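Kitchen bench notebook, August, 7.40 in the morning

Third go at the sweet bean paste for the Drimeo buns, and I do want to get the soaking written down properly this time, as last month's page is mostly tea stains. Shoaib Lashari still swears by no soak at all, bless him.

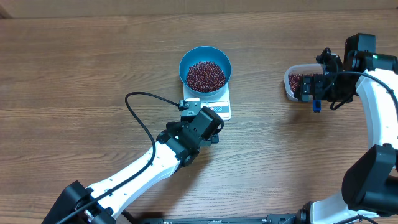 Small red beans, on the scale.

Batch 18 is the overnight soak, batch 19 goes straight in the pot. Water for each is 90 g of sugar short of what the old Salazar card asks – I mean the sugar is short, the water is as written! Simmer 80 minutes, then taste one from the middle.
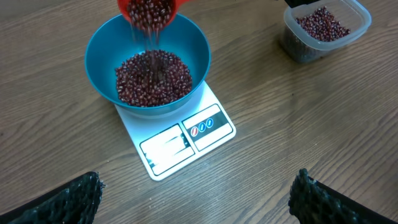

Vavbridge, August

Moved the notes over here so Trinidad Urquijo can add hers. My worry is the skins, which went leathery in the spring batch, and I rather blame the salt going in early.

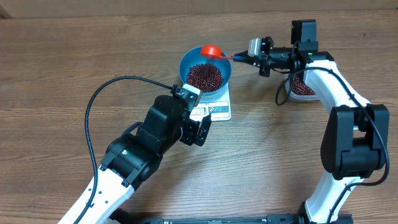

Trinidad writes that she would leave the salt until the sugar has melted, and sieve only half, as she likes a bit of texture in a bun.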